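Server refurb bench: questions we keep getting

Put together by Catrin Maddocks, Clinside workshop. Last tidied in December. If yours isnt here, ask Bo-ram Chae on the bench.

**Which boards do you take?**

Older rack servers mostly, Dell and a few others. Boards from 2009 or so are fine if the sockets are clean. No laptops, sorry.

**Do I strip the memory out first?**

No, leave it. We test what's in there, then pull it. If you've already taken it out, bag it and write the slot numbers on the bag. Loose sticks in the bottom of the box = scratched contacts.

**How do you open the processor socket?**

Power off, leads out, wrist strap on. Heatsink off first. Then release the lever, swing the metal plate right up and let it stand on its hinge. Don't force it. If it sticks, check the lever is fully clear.

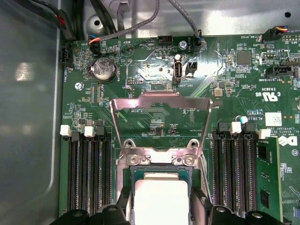
Lift the processor straight up by its edges. No sliding, no tilting. Straight into a tray, and cover the socket if the board's going to sit. Bent pins are the most common reason we scrap a board.

**Can I undo the hinge screws?**

Please don't. They're Torx, and the wrong driver chews them up in seconds. The plate opens without touching them.

**What do I clean old paste off with?**

Isopropyl and a lint-free cloth. Work inwards from the edge of the metal lid. Not kitchen roll, it sheds. Keep it well away from the open socket.

**The white and black latches on the memory slots, does the colour matter?**

Depends on the board, so read the manual for that model. Usually it's to do with which slots get filled first. Mixed sizes: ask before you fit anything.

**How long does a board take?**

Most are back on the shelf within 2 working days. Longer if we're waiting on parts from Acharya. The Dramgate lot is slow at the moment, 17 boards still in the queue.

**Can I drop off in person?**

Yes, Wednesday until 6. Side door, the front one sticks. Label on the box with your name and phone number, otherwise it goes on teh unknowns shelf and stays there.

**Do I get the processor back?**

Only if you tick the box on the form.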